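What Is Inside a Computer Case?

When you look at a desktop computer from outside, you see only a box. But inside the box many parts are working together, and each part has its own job. Let us open it and learn their names.

First, ask an adult to switch the computer off and pull the plug out of the wall. Never open the power supply. This is the metal block where the electricity comes in, and it can hurt you even when the plug is out.

The power supply changes the electricity from the wall into a gentler kind that the computer can use. Coloured wires carry it to the other parts.

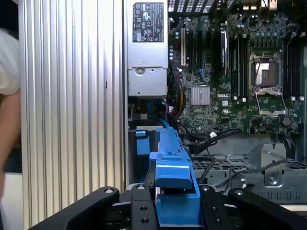 The biggest part is the motherboard. It is a flat board, very often green, and you can think of it as a small city. Thin metal lines are the roads, and messages travel on them. The slots are like parking places, where you can put in extra cards, for example for sound or for pictures.

The processor is the part that does the thinking. It sits in a socket, and a little lever holds it down. You must never touch the inside of the socket with your fingers!

Some chips become very warm when they work. A heatsink is a piece of metal with many thin fins. The fins give the warmth to the air, so the chip stays at a good temperature.

New words: motherboard, socket, slot, heatsink, power supply.

Zindico Junior Science, page 2 of 50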